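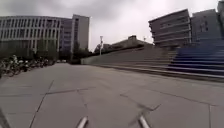
What happens to a client's open matter when two law firms merge?
The client is written to and may stay with the new firm or take the file elsewhere. Work already done is billed under the old terms.

Our project looked at one merger between two small firms, Cuswood and Tarnum, which joined in August. Both did mostly property and employment work. Cuswood had 22 fee earners and Tarnum had seven. We wanted to find out how the move was handled from the clients' side, as most of our course reading covers partners and pay.

We read the letters sent to clients, the new terms of business and the notice on the joint website. Märta Björklund, who ran the file transfer at Tarnum, spoke to us for an hour on a Tuesday. She would not discuss single cases, and we did not ask her to.

Tarnum had 700 open files. Each one had to be checked against Cuswood's list for conflicts of interest before anyone at the other firm could see it. The check found six clashes. Four were cleared with the written consent of both clients. The other two files went to Martinelli, a firm across town with no link to either side. 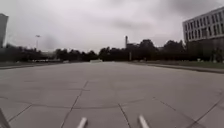 The slowest part was the matching of names. Tarnum kept its records in Galeo, and Cuswood used paper cards for anything older -- so a company that had changed its name could be missed. Staff went through these by hand in the evenings.

We think the letters to clients were clear on fees but weak on choice. The right to leave came on the second page, after the bank details. Our group did not agree on how much this matters. Two of us would move it to the first paragraph, and one thought most clients would read the whole letter anyway.

We did not speak to any clients, so we cannot say how many of them left.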